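Re: [tidy-list] Clear tubs or solid ones for under the stairs?

Hiyori Amano wrote:

> Hello all, second post from me so be gentle. We've got one of those
> cupboards under the stairs that goes back and back (I measured it, 88 cm
> to the bit where you can't stand up any more and then the slopey part
> after that) and at the moment everything in it lives in carrier bags.
> Picnic stuff, the iron, dog towels, Christmas lights, a great wodge of
> wrapping paper. I want to put the lot in tubs before the end of August.
>
> My question is see-through or solid? My sister swears by solid because
> she says clear ones look a mess. I was looking at the Brondden ones with
> the lids that fold in the middle but they only come in white. Also do
> people put little boxes inside the big boxes or is that going mad?
>
> And does anyone know if the 40 litre size is too heavy once it's full?
> I've got a bad shoulder and I don't want to be hauling.
>
> Thanks,
> Hiyori

Hello Hiyori, and welcome!

Oh, I do love an under-stairs question. Ours was exactly the same, carrier bags inside carrier bags, and at the back a bag of door handles from the house before this one. I did it over one wet half term and I've redone it since, so you can have the benefit of my mistakes.

See-through or solid first. I went solid the first time round, for your sister's reason. Lovely dark green Palby crates with lids, all matching, labels in my best handwriting. They looked smashing for a fortnight. Then the label said "picnic" and what was in it was picnic plus the bike pump plus somebody's recorder, and every time anyone wanted the bike pump all the lids came off and stayed off. I know people say just keep the labels up to date, and good luck to them. In our house a label gets written once and that's it for life.

So then I swapped to the in-between kind, the cloudy ones. You know the sort I mean, not glass-clear but not solid either, a greyish see-through plastic. You can tell there's something red and woolly in there, but you don't have to look at every last sock. Your sister might even come round to them! They're kinder on a messy packer than the fully clear ones, and under the stairs, where the light's rubbish anyway, you get enough of a hint to grab the right one. I'd steer clear of white for that cupboard. Every scuff shows, and the dog towels will see to the rest.

I haven't had the Brondden folding lids myself. My neighbour has, and hers are fine on a shelf where there's headroom, but the lid has to come up before it folds and under the slope she couldn't get it past halfway. Measure the height at the back as well as the 88 you've already got, and measure it with the skirting in mind. I forgot our skirting. I also forgot the gas meter, but let's not go into that.

Now, 40 litres. It depends so much what goes in! Forty litres of Christmas lights and tinsel is nothing, I can lift ours with one hand. Forty litres of picnic things with the enamel plates and the flasks is a different animal, and with a dodgy shoulder I wouldn't. What I'd do is have the big size for the light fluffy stuff (towels, lights, the sleeping bags if you've got them) and drop down a size for anything with metal or china in it. The iron wants to be out on a hook by the door. If you put it in a tub you'll never iron again, though I can see the appeal.

Also, don't stack higher than three. I had ours four high for a bit and whatever I needed was always in the bottom one, every single time. And put the heavy ones at the front, on the floor, where you can drag them out by the handle and not have to lift at all. An old bit of carpet underneath, pile side down, and they slide like anything. That was my mother-in-law's tip and I was quite rude about it at first, but it works.

Prices, as you'll be wondering: I paid 12 pounds each for mine, which felt steep at the time, and I bought them in dribs and drabs as I emptied the bags. I'd really recommend doing it that way. The first time I bought the whole lot before I'd sorted a thing, and ended up with two tubs too many and a tub to keep the spare lids in. Pull everything out into the hall, make your heaps, live with the heaps for an evening (everyone will moan), and then go and buy tubs to fit the heaps. The Tamura range comes in more in-between sizes than most, if you find you've got an awkward heap. Their lids are a bit floppy but for towels who cares.

Wrapping paper I've never solved. The rolls won't lie flat in anything I own. Mine stand up in a tall Mako laundry basket behind the hoover, with the ribbon and the tags in a sandwich bag pegged to the edge. If anybody else on the list has cracked it, please do shout, I'm sure Hiyori's not the only one who'd like to know.

One thing on labels, if you do them. Put them on the short end that faces the door, and low down, because when they're stacked the rim of the one above throws a shadow. Masking tape and a fat marker. I had a go with a label machine and the print was so small I had to get on my knees with a torch, so it's gone to the charity shop.

Oh, and give them a wipe and let them air before you load them up. New plastic has a smell, and it gets into towels something chronic. I left mine in the garden for an afternoon with the lids off and they were right as rain, apart from the one a snail found.

As for little boxes inside big boxes, no, you're not going mad, it's the best thing I did! All the small bits sink to the bottom otherwise and you're scrabbling about for fuses under the tablecloths. Ice cream tubs, old takeaway tubs, whatever you've got. I'd get one big tub up on a table at a decent height, good for your shoulder too, and try your small ones in it before you settle on anything. If you're not sure which sort of big one I've been rabbiting on about, look at the large grey one on the white tabletop, left of the middle: cloudy plastic, rounded corners, a good raised rim and a curved handle on the side, with a small container up by the rim as well. Rounded corners are nicer to wipe out, but they do pinch a bit of your space, so a square-cornered little box won't tuck right in and you want to allow for that when you're choosing. And look for a handle that stands out from the side like that one. The ones where it's only a lip moulded under the edge are murder on the fingers when you're dragging a full tub backwards out of a cupboard. Let us know how you get on, and do tell us what you find at the back! 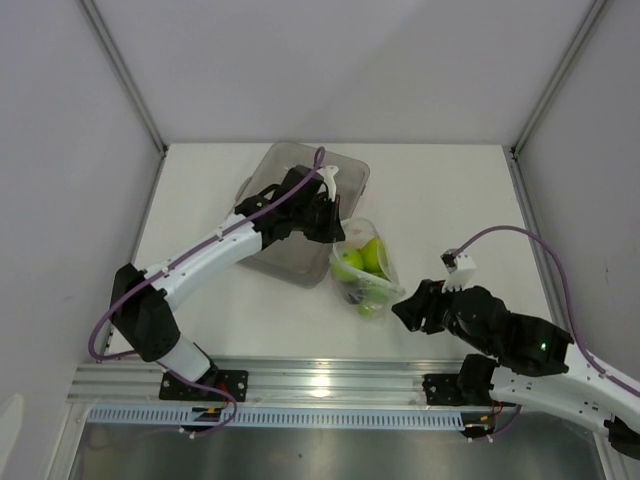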